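A demonstração vale mais do que a quantidade

Outubro de 2025

Passei boa parte deste ano a ensinar tarefas domésticas a braços robóticos, e a pergunta que mais me fazem é quantas demonstrações são precisas. Acho que é a pergunta errada, ou pelo menos a segunda. A primeira devia ser quem demonstra, e como.

No Fleltier começámos pelo comando à distância. O operador sentava-se diante de dois ecrãs, movia os braços com um par de comandos e o robô dobrava toalhas. Juntámos 3.000 episódios desta maneira. Eram todos utilizáveis no papel, e o modelo treinado com eles dobrava toalhas devagar, com paragens a meio do gesto. Quando fomos rever as gravações, as paragens estavam lá. Quem comanda um braço à distância não sente o tecido, hesita antes de fechar a pinça, confirma no ecrã e só depois puxa. O robô aprendeu a hesitar connosco.

Depois passámos para as pinças de mão. A pessoa segura uma em cada mão e faz a tarefa ela própria, sem robô nenhum na sala. Gravámos 1.505 episódios, quase metade dos anteriores, e o resultado foi melhor em todas as peças que experimentámos. Não digo que isto prove uma regra geral. As toalhas são fáceis, e a equipa já tinha mais prática. Mas a diferença de ritmo via-se logo na primeira execução.

Há quem defenda o comando à distância porque os dados saem já no corpo do robô, com os limites das articulações e tudo o resto. É um bom argumento. Com a pinça na mão, uma pessoa roda o pulso de formas que o braço não consegue repetir, e uma parte das gravações vai para o lixo. No projeto Canitz deitámos fora três sessões inteiras por esse motivo. Continuo a preferir perder sessões a ensinar um gesto mau.

O que me preocupa mais é a arrumação prévia. Muitos laboratórios gravam sobre uma mesa branca, com luz constante e a peça sempre na mesma posição. Os números ficam bonitos e o robô falha na primeira casa onde entra.

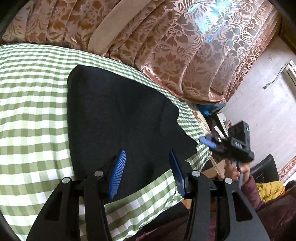

A roupa é o caso em que isto se nota mais, e é por ela que eu começaria qualquer programa de demonstração. Uma camisola não tem uma forma fixa, e duas pessoas raramente a pegam pelo mesmo sítio. Uma peça preta é especialmente ingrata, porque as dobras quase desaparecem na gravação. Estendida numa cama com um lençol de xadrez verde e branco, ao menos o contorno lê-se bem, e o padrão por baixo obriga o modelo a separar a roupa do fundo. Prefiro esse fundo ao de uma mesa lisa. O mesmo vale para a luz que passa por um cortinado: complica a gravação, e é assim que são os quartos.

Também acho que se devia pagar melhor a quem demonstra. O trabalho é repetitivo, cansa os pulsos e pede atenção, e costuma ser tratado como tarefa de entrada. Uma pessoa que dobra roupa bem há muitos anos sabe coisas que nenhum engenheiro da equipa sabe – onde pegar, quando alisar, quando largar e recomeçar. Se a gravação é feita à pressa por alguém contratado à peça, é essa pressa que fica nos dados.

Em novembro vamos repetir a comparação com calças e lençóis de elástico. Dos lençóis espero pouco.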